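Zullevthorpe workshop, equipment notebook
July, entry begun 9:40 a.m.
Kept by J. Görtz

Subject: gripper purchase for the coming budget period, carried over from the previous entry.

The revised quotation from Hollmann was received this morning. It covers the hand-held units and a set of spare pads, and it separates the two on different lines, as requested. The earlier version combined them, and the purchasing office was unable to tell which part was capital and which was consumable. The new layout should be accepted without further questions.

The total for the units stands at 2,000 before shipping. Cenerell has quoted a lower price for a comparable tool but does not list replacement pads at all. I wrote to ask whether pads are sold separately or whether a worn pad means returning the whole finger assembly. No reply at the time of writing. Until that is settled the two offers cannot be placed side by side, and I have left the Cenerell column blank in the comparison sheet.

Points to be confirmed before the request is signed:

Delivery terms. Hollmann states delivery to the loading door only. Carriage to the workshop floor is extra and must appear on the order.
Warranty. The printed terms start the period at dispatch. We should ask for it to start at acceptance. The last order sat unopened for most of a month while the benches were being moved.
Pads. Price per pad, minimum order, shelf life of the rubber.
Marker boards. To be charged to the same project number, under small equipment.

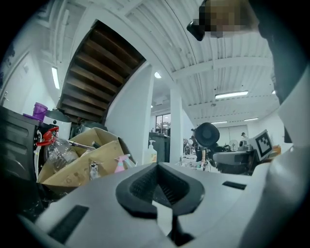 How many spare pads should be ordered with each gripper?

Two per gripper, ordered together with the unit. Pads are charged to consumables, and a later order placed on its own attracts the small-order fee, so it is cheaper to include them at the start.

On the matter of the arm. The Fluller proposal remains open. It is for a fixed arm with mounting plate and controller, and it would use the greater part of the automation line for the period. My recommendation, recorded here so that it can be quoted in the request, is to defer the arm and complete the hand-held sets first. The work planned through the autumn depends on several people handling objects at different stations, and a single fixed arm would not add to that. The arm becomes useful once the recordings are in hand and there is something to run on it. The Fluller quotation should nevertheless be kept current. Their sales office will extend it on written request, and I will send that request this week.

A separate matter is floor space. If the arm is approved later, it requires a clear area with a marked boundary, and the present arrangement of desks does not allow for one. The cost of moving the desks and extending the power supply is not in the Fluller figure and should not be hidden in general maintenance. I have added a line for it with no amount entered. Facilities to provide the amount.

Consumables. The allowance presently set aside is some 100 for the period. This covers cleaning fluid, tape and printed markers, and it will not cover pads in addition. I propose a transfer from the travel line, which is underspent. The transfer form requires a reason in one sentence: "Replacement contact pads for hand-held grippers, wear item."

2:15 p.m. Telephone call with Hollmann. Delivery to the workshop floor can be arranged and will be added to the quotation as a separate line. They were less clear on the warranty and will answer in writing. Shelf life of the pads was not known to the person I spoke with — to be chased.

Actions

Görtz: request extension of the Fluller quotation.
Görtz: second message to Cenerell regarding pads.
Purchasing: confirm whether marker boards may share the project number.
Facilities: estimate for desk move and power.

The comparison sheet is saved in the shared folder under equipment, current period. Colleagues who wish to change a quantity should do so in the sheet and initial the row. The signed request goes forward when the Hollmann warranty wording has arrived.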